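Humanoid Work Area Walk-Through, Finolix Test Room – Sep 28, 2022

Checked by me (Maëlle Li), with Darnell Calloway on the stop button. The list is the Urquhart one we've used since March, with my comments after each item. Yes, I know my comments run long!

1. Emergency stop within reach of the operator
OK. Darnell pressed it twice from his chair and I was happy both times.

2. Floor marked and kept clear, 70 inches out from the desk
Needs work. The tape is fine, but I want every cable run along the wall or under a cover before anybody walks through – I trip on these things more than the rest of you put together.

3. Feet flat, nothing under the soles
OK. Please look again each time the robot gets moved to a new spot, even a small move.

4. Desk, shelf unit and handling items
OK with a comment. Soft stuff (cloth) and hard stuff (play fruit, the yellow basket) should be separate tasks in the log, with separate grip settings. Sunita Singhal asked for that and I'm with her.
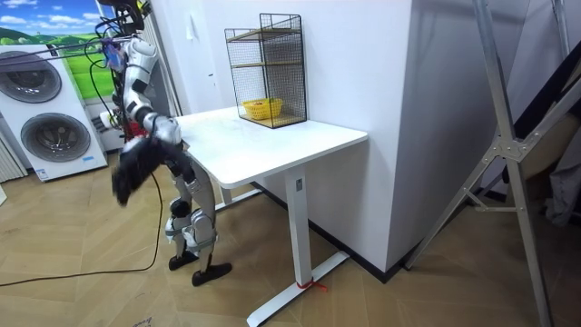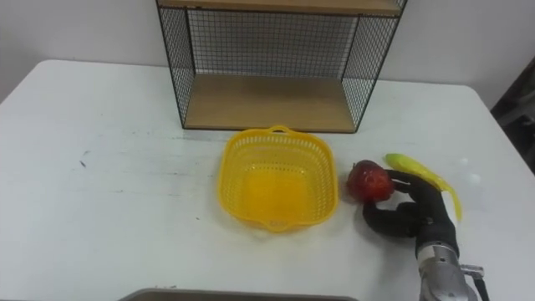 5. Grip force limits loaded and written down
Partly. Limits are loaded, but the sheet still has the old number for cloth. Zachary, can you fix it? It's line 116.

6. Ladders and stands
I'd like these out of the room altogether during runs, or tied off if they have to stay. Shirley Dhillon is finding us a closet.

7. People in the room
Max 3 during a run, and one of them does nothing except watch. No phone, no laptop, no "just checking one thing" (I'm guilty of this too).

Open items: 2, 5 and 6. I'll come back and sign once those are done.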